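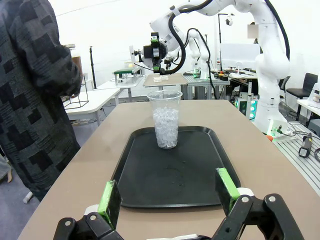
How long does crushed ice hold in a clear plastic cup? Long enough to drink from it, if the cup is filled in one go and left standing on a tray.

November, 3 p.m. Ice notes again.

I have gone back to crushed. Cubes leave large gaps, bridge across the cup, and then collapse when the liquid goes in, so the fill line means nothing. Crushed ice settles evenly and I can pour to the same height each time. Two-thirds is the level I keep returning to. Above that, the drink comes over the rim at the first stir.

Measured fill is 300 ml of syrup and water, mixed beforehand. The Vidal syrup is too thick straight from the refrigerator and sinks to the bottom in a plug. At room temperature it spreads through the ice without stirring. The Skokau is thinner but tastes mostly of sugar. I will finish the bottle and not buy it again.

Black tray with the raised rim stays in service. The rim holds drips and condensation, and the tabletop keeps dry. The gloss finish shows every water spot, so it wants wiping with a dry cloth between rounds. Cup goes at the far end, away from sleeves.

Tapered cups are less stable than straight ones when empty. Once there is ice in the base the difference is small.

Still to do: order 2 sleeves of the tall cups, item 3125 in the Breltulero list. Check whether lids are included. Empty the ice bin tonight and leave the door open to air. Try the lime version tomorrow with less syrup.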